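Subject: [robotics-club] Re: Sim league, grasping task, where we are
From: Gemma Serra
Date: March 18, 2024

Hi all,

Bottle task, simulated counter, tonight's build:
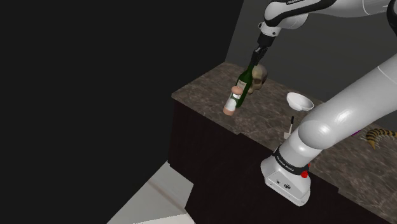
Ghislain Petrenko wrote:
> Before we pour more evenings into this, can someone tell me what
> the plan is for the orientation score? As I read the rules, half the
> points come from how the object is set down, and our planner only
> cares about where. I'd also like to know if we are still training
> on the old object list or the new one. Raffaele's notes say one
> thing and the repo says another.
>
> And please, can we agree on a name for the entry? I keep seeing
> Hirby in one folder and Flesby in the next.

Great questions, and I'm so glad you asked them on the list and not in the hallway, where I would have forgotten them by dinner!

Orientation first. You read the rules right. The planner picks a target point and leaves the wrist to sort itself out, so the bottle can arrive over the correct spot at a silly angle. Amedeo has started a branch called wrist-late that holds off on choosing the final wrist angle until the arm is over the drop zone. I ran it last night on 200 random layouts and it finished every one without crashing, which for a branch that is two days old made me very happy. I haven't scored the placements yet. The scoring script still assumes the object's long axis is vertical at the start, and with the bottle leaning like it does here that's just wrong. If anyone wants a small, well-fenced job, fixing that script is a lovely one (it's one file, and I'll sit with you while you do it).

Object list: we're on the new one. The repo is right and the notes are old. The new list is the one with the odd shapes mixed in, so you get a skull sharing the counter with a bowl and a toy centipede. I love it. The old list was all boxes and cans, and our grasp network got very good at boxes and cans and very little else. Rosario pulled the training logs and we have 849 episodes on the new list so far, of which 235 involve the bottle. I'd like a lot more bottle. Neck at one end, base at the other, and the gripper comes at it from straight above, so a tiny error at the fingers turns into a big swing at the base.

If you have a machine with a decent graphics card that sits idle overnight, write to Rosario and he'll send you the job file. It takes about 8 hours and you can kill it at any time without losing what's already saved.

The name is Hirby. Flesby was the fall entry, and anything still called Flesby should have been archived in October. I'll rename the folders this week, so please push your work before you go to bed tomorrow or you will get a merge conflict with my name on it.

A few other bits:

Raffaele is rewriting the setup notes from scratch. If a step failed for you, send him the exact error text, even if you got around it.

Collision meshes: small objects sometimes start a hair above the counter and drop when the physics kicks in. It's on the bug list. For now, let the sim run for a second before you send the first arm command.

The Valentini room is ours again for the spring and the door code hasn't changed. Bring your own power strip.

Ghislain, would you be up for writing the orientation part of our entry report? You clearly know the rules better than I do, and two pages would be plenty. Amedeo can give you plots from his branch once scoring works.

Really excited about this one — the arm moves so much more smoothly than it did in the fall, and I keep opening the sim just to watch it reach.

Gemma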